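3.2 The simulated bench

The gripper described in Section 3.1 was built at a kitchen table in Stastdale and finished in the shared workshop at Jiltside, where the vice is better and the tea is worse. By July it could open, close and hold its position without complaint, and the question became what to do with it when neither of the authors was free to stand next to it. The workshop allows machines to run only while a member is present. Our evenings are short. A simulated copy of the whole arrangement was the obvious answer, and we put it off for as long as we could.

The copy was made in the same order as the real thing, starting with the hand. We measured the two fingers with callipers, drew them as plain flat plates and gave them the same travel as the printed parts. The palm is a block. The first version of the model included every screw head, each of them lovingly modelled over a weekend, and the simulator repaid this care by slowing to a crawl. The screws were removed. So were the cable, the cable clip, and the small printed badge with the project name, Cutero, on it. No measurement in this paper is affected by the loss of the badge, though morale may have been.

Contact was the harder part. On the real hand the pads are cut from a rubber mat sold for lining drawers, and rubber of this kind does whatever it likes. We set the friction in the model by tilting a board with a block on it until the block slid, then adjusting the number in the simulator until its block slid at the same angle. The procedure would not impress a metrologist. It did bring the two into line closely enough that a grip which failed on the bench would usually fail on the screen as well, and for our purposes a shared failure is worth more than a handsome coefficient.

The surroundings came last. We did not try to copy the workshop, partly out of respect for the simulator and partly because the workshop changes daily. We used a plain kitchen-like setting instead, with a flat top for the hand to work over and a patterned wall behind it. Speckle and veining are cheap to render and give the vision code something to be confused by, a service that the real bench performs with sawdust. All runs begin with the hand open and nothing on the surface. Objects are placed only once the first view has been stored, so that each run carries its own record of the background.

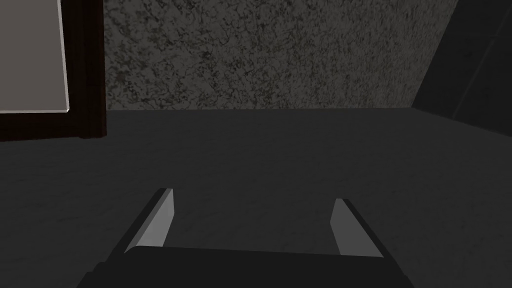
Figure 4. View from behind and above the simulated gripper, fingers open over the clear work surface, with the speckled wall beyond.

The camera position in Figure 4 deserves a word, having cost us more argument than any other choice in the project. On the real build the camera sits on a bracket behind the palm, which is the only place where the bracket fits. From there it sees both fingers and the gap between them, along with a good deal of the palm itself. Our first instinct in the simulator was to lift the camera clear and enjoy the better view. Everything then worked beautifully until we went back to the bench, where the code met its own palm for the first time and tried to plan a route round it. The simulated camera was returned to the awkward place, and there it has stayed.

Two things follow from this view. The first is that the bottom strip of every picture is spent on the hand and can be masked off before any searching begins. The second is that the fingers are themselves useful landmarks. Their inner faces are paler than the outer edges, and even on a grey top the difference is enough for a simple edge finder to pick out each plate. We use the line of each inner face to check that the reported opening agrees with what the camera sees. Where the two disagree, the run is stopped and marked as bad. On the bench a disagreement nearly always means a slipped servo horn. In the simulator it means that one of us has edited the wrong file.

Lighting was left uneven on purpose. The right-hand side of the surface falls into shadow, and there the edge finder has a noticeably harder time of it. An early draft of the setting was lit like a dentist's surgery and gave excellent results that had no bearing on Jiltside, which is lit by whatever tubes are still alive. We kept the darker side and placed a share of the objects in it.

With the setting fixed, we ran 1,400 simulated grasps over 7 nights on a second-hand desktop computer, whose fan is now part of the household. Of these, 400 were held back for testing and played no part in tuning the grip. The remainder were used to set the closing speed and the height at which the fingers stop above the surface. The stopping height needed the most work. Set too high, it closes neatly on air. Set too low, it drives the fingertips into the top, which in simulation produces a warning message and on the bench produces a new pair of fingertips.

The values found here were copied to the real controller without change, apart from the stopping height, which we raised by 2 millimetres after the first pair of fingertips. Section 3.3 describes the bench runs, using the same objects and the Woldemariam wrist mount in place of the fixed arm.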